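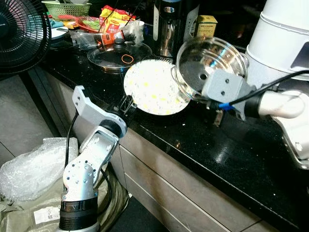 Trucos de casa para quien tiene caballos de carreras (y una sola lavadora)

En Jolado criamos pocos potros y los preparamos nosotros, así que la mitad del trabajo de cuadra acaba entrando por la puerta de casa. Filetes en el fregadero, vendas en el tendedero, un saco de linaza donde debería estar la harina... Llevo años apuntando lo que me funciona en una libreta que ya se cae a trozos, y Augustina Bonsu, que monta a los nuestros por las mañanas, me insistió tanto en que lo pasara a limpio que aquí va, sin mucho orden.

La linaza, hervida y sin prisas

Yo la pongo en remojo por la noche y al día siguiente la hiervo con agua de sobra, removiendo a menudo porque se agarra al fondo con una facilidad tremenda. Tiene que hervir de verdad, a borbotones, y después la bajo a fuego lento hasta que el grano se abre y aquello parece gelatina. Para dos animales peso 250 gramos de semilla en seco. ¡Se pesa! Mi abuelo lo hacía a puñados, pero mi abuelo tenía las manos como palas y yo no.

Si se te pega la olla, échale agua caliente con dos cucharadas de bicarbonato y olvídate de ella hasta después de comer. El estropajo metálico solo sirve para que la próxima vez se pegue más. Y un chorrito de vinagre en el último aclarado quita esa película resbaladiza que deja la linaza y que con jabón no se va ni a la de tres.

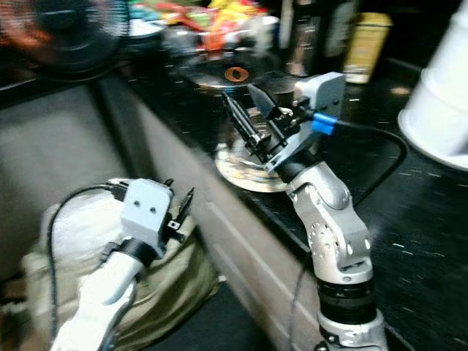 La linaza que sobra la guardo en la nevera en un bote con tapa y al día siguiente se gasta o se tira. Con el calor de junio ni eso: hago lo justo. Huele siempre antes de mezclar. Si notas un puntito agrio, fuera, que un cólico sale carísimo y el disgusto todavía más.

Vendas que no salgan hechas un nudo

Las de descanso las enrollo flojas y las meto en una funda de almohada vieja, atada con un cordón. Programa corto, agua templada, poco detergente y nada de suavizante (a Mirkari, nuestra yegua alazana, le irritaba las cañas y tardé un invierno entero en caer en la cuenta). Los velcros, cerrados siempre. Cuando ya están llenos de pelo los repaso con un cepillo de dientes duro o con la punta de unas pinzas, viendo la tele, y quedan como para otra temporada.

Para secarlas, a lo largo y a la sombra. Y se enrollan con el velcro hacia dentro, de modo que a las seis de la mañana, con los dedos helados, la venda empiece por donde tiene que empezar. Parece una tontería hasta que tienes a un dos años bailando encima de tus pies.

Mantillas y sudaderos

Antes de lavar, rasqueta de goma en seco y en el patio. Todo el pelo que quites fuera es pelo que no va al filtro. Yo limpio el filtro cada 6 lavados de cosas de cuadra y después pongo uno en vacío, bien caliente, con un vaso de vinagre blanco. Desde que lo hago, las camisas de mi marido han dejado de oler a Triler, que es un potro guapísimo pero suda como un minero.

Las manchas verdes de hierba salen bastante bien con jabón de lagarto frotado en la tela húmeda. Las amarillas del sudor viejo, ni con eso; ahí he tirado la toalla.

Filetes y estribos

Enjuagar el filetín al terminar de montar son diez segundos. Rascarlo el sábado, con la saliva y el verde bien secos, es media tarde. Si llegas al sábado, agua muy caliente y bicarbonato en pasta con un cepillito, insistiendo en las anillas. Limpiametales en la embocadura no uso nunca. En los estribos sí, frotando después con un trapo limpio hasta que no manche.

De paso, pasa la yema del dedo por donde la anilla entra en la embocadura. Si pellizca o notas rebaba, ese hierro se jubila.
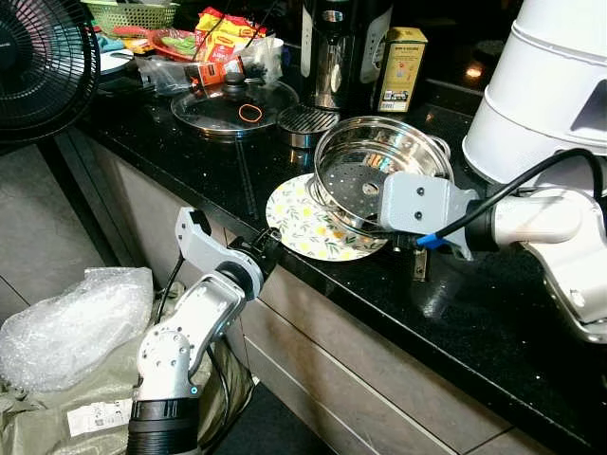 El cuero me lleva más tiempo y además me gusta, qué le voy a hacer. Esponja casi escurrida, jabón de glicerina sin hacer espuma y grasa solo cuando lo pide, por la cara de dentro, en capas finas. Una cabezada empapada por la lluvia se seca colgada en un cuarto ventilado – lejos de la estufa, por favor, que a mí se me acartonó así la mejor que tenía – y se engrasa cuando todavía le queda una pizca de humedad.

Aprovecho para mirar las costuras de los latiguillos y los agujeros de la cincha. El hilo que empieza a levantar se cose esa misma semana: hilo encerado, dos agujas, puntada de guarnicionero. Si está en una rienda de entrenar, la llevo al taller y no invento.

El cuarto de los piensos

Los cubos con tapa de rosca valen lo que cuestan. Antes teníamos los sacos de pie en el suelo y los ratones hacían su agosto todo el año. Ahora van sobre palé, separados de la pared, y en cada tapa pego cinta de carrocero con el nombre del caballo y su ración escrita a lápiz graso. El rotulador se borra con la humedad y luego vienen las discusiones.

También tengo una balanza de gancho colgada de la viga para las redes de heno. Laur, el grandullón de la casa, se come la suya y se queda mirando la del vecino, y a ojo siempre acababa dándole de más.

Para los comederos, cepillo de raíces y agua fría todos los días. Si ha quedado melaza pegada, agua tibia y una rasqueta de plástico de las de amasar pan. La mía ya no ha vuelto a ver una masa, claro. Compré otra para la cocina y le pinté el mango de rojo, y aun así la semana pasada me la encontré en el cubo de la avena.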